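Ferix, Greiferplatz / Werkstattbuch
22. Mai 2019
Eintrag: Greiferteam Halle

Greifer fährt nach Verbindungsabriss ohne Kommando zu

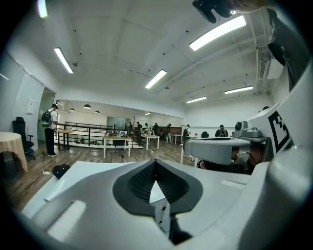 Warum schließt der Folgegreifer, wenn am Handgriff keiner zieht?
Der Hostness-Rechner schickt nach dem Wiederverbinden den letzten gespeicherten Sollwert raus, ohne zu prüfen wo die Finger gerade stehen.

Das ist der Stand von heute abend, am Morgen sah es noch ganz anders aus. Schreibe es der Reihe nach auf, sonst weiß in einer Woche keiner mehr was gemessen und was geraten ist.

Vormittag
Beide Handgeräte aufgebaut, Folgegreifer auf dem Prüfbock eingespannt. Wollten eigentlich nur die Schließkurve aufnehmen mit den neuen Polstern von Nineren. Erste Durchgänge sauber. Finger folgen, kleiner Nachlauf beim Öffnen, kennen wir.
Dann Verbindung weg. Rotes Feld im Hostness-Fenster, Folgegreifer bleibt offen stehen wie er soll. Ich Stecker nachgedrückt, Verbindung kommt wieder, und der Greifer knallt zu. Ohne Rampe, volle Kraft. Hatte die Hand keine Handbreit daneben, wollte gerade den Schaumklotz rausnehmen. Nichts passiert, aber das zählt als Beinahe-Unfall und ist im Sicherheitsordner eingetragen. Strom weg, Pause, erst mal Kaffee.

Polster danach angeschaut. Eins hat sich vorne an der Spitze leicht abgehoben, Rippen sonst ok. Kann vorher schon so gewesen sein, kein Vorherfoto. Ab jetzt vor jeder Reihe kurz prüfen.

Verdacht A: Wackelkontakt am Motorstecker
Erster Gedanke natürlich. Stecker am Marchuk-Regler gezogen, Kontakte angesehen, durchgemessen, am Kabel gewackelt mit Messgerät dran. Unauffällig. Regler meldet auch keinen Spannungseinbruch. Hätte außerdem nicht erklärt warum er aktiv zufährt, ohne Strom bleibt das Getriebe einfach stehen.
Abgehakt. Eine Stunde weg.

Verdacht B: Fingerstellung am Handgerät falsch gelesen
Schon interesanter. Im Protokoll steht vor dem Abriss ein Schließwert von 93 Prozent, und genau da fährt er nachher hin. Handgerät lag in dem Moment aber offen auf dem Tisch. Also Sensor kaputt? Handgerät langsam zu, auf, zu, auf. Werte laufen sauber mit, kein Sprung, Nullpunkt bleibt liegen. Dann das zweite Handgerät drangehängt: gleiches Verhalten beim Folgegreifer. Zwei Sensoren mit demselben Fehler glaub ich nicht.
Auch abgehakt, aber die 93 blieb im Kopf.

Verdacht C: alter Sollwert im Puffer
Im Protokoll zurückgeblättert. Die 93 Prozent stammen vom letzten kräftigen Zudrücken, lange bevor die Leitung weg war. Dazwischen wurde geöffnet, das Öffnen ist beim Folgegreifer auch angekommen. Nur gespeichert wird es anscheinend nicht. Hostness legt einen Wert ab, wenn der Griff gehalten wird, und überschreibt ihn beim nächsten Halten. Öffnen gilt nicht als Halten. Reißt die Verbindung ab, liegt da also immer die letzte geschlossene Stellung, und die geht beim Neustart als erstes Telegramm raus.
Wer sich das ausgedacht hat wollte vermutlich, dass ein Teil nach einer kurzen Störung nicht runterfällt. Kann man verstehen. Am Prüfbock mit Fingern daneben ist es Mist.

Nachgestellt
Schutzhaube über dem Prüfbock, Strombegrenzung am Marchuk-Regler auf Minimum, Not-Aus in Reichweite von beiden Seiten. Absperrband um den Tisch, in der Halle war heute viel Betrieb und die Leute laufen gern mal quer durch.
Ablauf jedesmal gleich:
- Handgerät zudrücken, halten
- öffnen, ablegen, warten bis Folgegreifer offen steht
- Netzkabel am Hostness-Rechner ziehen
- wieder stecken
4 Versuche, 4 mal zugefahren. Immer auf den zuletzt gehaltenen Wert. Beim letzten hatte ich absichtlich nur leicht gedrückt, da fährt er auch nur ein kleines Stück zu. Damit ist die Sache für mich klar.

Gegenprobe: Puffer von Hand gelöscht, Kabel gezogen, gesteckt. Greifer bleibt stehen. 2 mal gemacht, beide Male ruhig.

Warum der Wächter nicht gegriffen hat
Eigentlich haben wir ja die Überwachung im Regler. Kommt 700 ms lang kein Telegramm, geht er in Halt. Macht er auch, steht so im Protokoll. Aber Halt heißt bei Marchuk nur: Position halten bis was Neues kommt. Das nächste gültige Telegramm hebt den Halt auf, ohne Quittung. Ich war fest der Meinung, man muss quittieren. Im Handbuch nachgelesen, gibt einen eigenen Parameter dafür, steht ab Werk auf aus. Den haben wir nie angefasst. Das geht auf unsere Kappe.
Also zwei Sachen übereinander: Hostness schickt Altes, Regler nimmt es ohne Rückfrage an. Eine davon allein hätte heute keinen Schreck gegeben.

Warum die Verbindung überhaupt abreißt
Noch offen. Kommt mir vor als hinge es mit dem Kabel am Boden zusammen, das liegt da in Schlaufen rum und es wird draufgetreten. Bewiesen ist nix. Hab das Kabel getauscht und das alte mit Klebeband markiert (VERDÄCHTIG, nicht in die Kiste zurück!). Seit dem Tausch kein Abriss mehr, waren aber auch nur ein paar Stunden. Im April hatten wir schon mal zwei Aussetzer, damals auf die Markererkennung geschoben. Die Tafel mit dem Marker stand da ungünstig im Licht und die Lageschätzung ist weggelaufen. Müsste man die alten Protokolle nochmal aufmachen, ob da auch die Leitung weg war.

Geändert heute
- Regler: Quittierpflicht nach Halt eingeschaltet. Getestet, nach Wiederverbinden bleibt er stehen bis die Taste gedrückt wird. Einstellung gespeichert UND Regler einmal stromlos gemacht, bleibt drin.
- Hostness: Puffer wird beim Verbindungsaufbau gelöscht. Ist vorerst nur ein kleines Startskript auf dem einen Rechner. Der zweite Rechner hat es NICHT.
- Strombegrenzung bleibt unten, solange am Prüfbock gearbeitet wird. Schließkurven sind damit nicht vergleichbar mit den alten, im Dateinamen vermerken.
- Zettel am Prüfbock: Hand erst rein wenn Motorspannung aus. Galt vorher auch schon, nur dran gehalten haben wir uns nicht. Ich auch nicht.

Nicht geändert
Die Handgeräte. Die sind in Ordnung, bitte nicht aufschrauben. Beim einen klappert was im Gehäuse wenn man es kippt, das tut es seit Wochen und hat mit dem Fehler nichts zu tun.

Offen
Polster an der Spitze neu kleben oder gleich tauschen. Bei Nineren fragen, ob es den Kleber auch in zäher gibt, der jetzige zieht unter Scherung Fäden. Ersatzpolster sind noch da, in der flachen Schublade unter den Schrauben.

Hostness anschreiben mit Protokollauszug. Will wissen ob das Verhalten Absicht ist und ob man es sauber abschalten kann, das Startskript ist eine Krücke. Falls nach einem Update die Ablage woanders liegt, löscht es ins Leere und wir merken nichts davon. Bis dahin kein Update einspielen.

Quittiertaste sitzt blöd, man muss sich über den Tisch lehnen und ist dann mit dem Ärmel genau da wo man nicht sein will. Versetzen, am besten nach vorne neben den Not-Aus. Längeres Kabel dafür suchen.

Anfahrrampe nach Halt: Regler kann das, in der Liste gibt es einen Wert für die erste Bewegung. Noch nicht ausprobiert. Würde ich zusätzlich setzen, damit er auch nach Quittung langsam kommt. Achtung, der Wert wirkt wohl auch nach dem normalen Einschalten, dann dauert das Referenzieren länger und das Aufnahmeskript läuft evtl. in den Timeout. Vorher dort anpassen.

Die Aufnahmen von heute vormittag: alles ab dem ersten Abriss wegwerfen. Was davor liegt kann bleiben, hab nur kurz reingeschaut, Zeitstempel laufen durch. Ordner ist umbenannt mit _pruefen hinten dran.

Nachtrag, kurz vor Feierabend
Nochmal Kabel gezogen mit beiden Änderungen drin, diesmal während der Griff zugedrückt war. Folgegreifer hält das Teil, Verbindung kommt wieder, er hält weiter, wartet auf Quittung. Nach Quittung geht er aber sofort auf die aktuelle Stellung vom Handgerät, und das hatte ich inzwischen abgelegt. Klotz fällt also runter. Ist so richtig, man muss es nur wissen. Auf den Zettel mit draufgeschrieben.

Motorspannung aus, Not-Aus gedrückt gelassen. Morgen zuerst der zweite Rechner, vorher wird dort nicht verfahren.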